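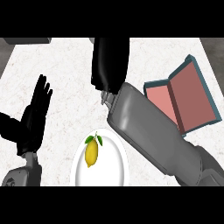

Fig. 3. White marble worktop with faint veining.

4. Sealing the worktop with Holtavum

Marble takes in oil, wine and lemon juice very easily. Holtavum slows this down, but it does not stop acid from making dull marks on a polished surface. Please read the whole section before you open the bottle.

You will need: the bottle of Holtavum, 2 white cotton cloths, a soft brush, neutral soap and masking tape.

4.1 Test if the stone needs sealer

1. Put a spoon of clean water on a place which is used often, for example near the sink.
2. Wait 10 minutes and wipe the water away.
3. Look at the stone from the side, with daylight if possible. If the place became darker, the stone needs sealer. If there is no change, repeat this test after six months.

Note: A honed surface drinks more than a polished one. Make the test separately on each piece if your kitchen has both.

4.2 Clean and dry

1. Wash the stone with warm water and neutral soap. Do not use vinegar, descaler or cream cleaner with powder inside.
2. Rinse two times with clean water.
3. Leave the worktop to dry for one full night. The joints and the area behind the tap dry last.

Caution: Sealer on damp stone can leave white clouds under the surface. They are difficult to remove.

4.3 Apply the sealer

1. Open a window and put on gloves.
2. Cover steel, painted wood and the hob frame with masking tape.
3. Shake the bottle and pour a small quantity on the first cloth, never directly on the marble.
4. Work in pieces as long as your arm, from the back edge to the front. The stone must look evenly wet.

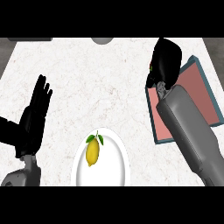

5. After 4 minutes, wipe off everything which was not absorbed, with the second cloth. Do not let it dry by itself, or the surface will be sticky.
6. Continue with the next piece and go a little over the border of the previous one.
7. Treat the front edge and the sink cut-out last. Many people forget the underside of the cut-out, where water stays.

Note: One bottle contains 200 ml. For old or very porous stone a second coat can be necessary. Wait two hours between the coats.

4.4 After sealing

Do not put water or food on the stone until the next morning. Lay used cloths flat outside to dry before you throw them away.

If the surface is sticky, put a few drops of fresh sealer on it, rub for one minute and wipe dry at once. For old stains see section 5, "Poultice for oil and rust".

Text: Youssra Ouali. Checked by Rania El Fassi, Cokuro customer service.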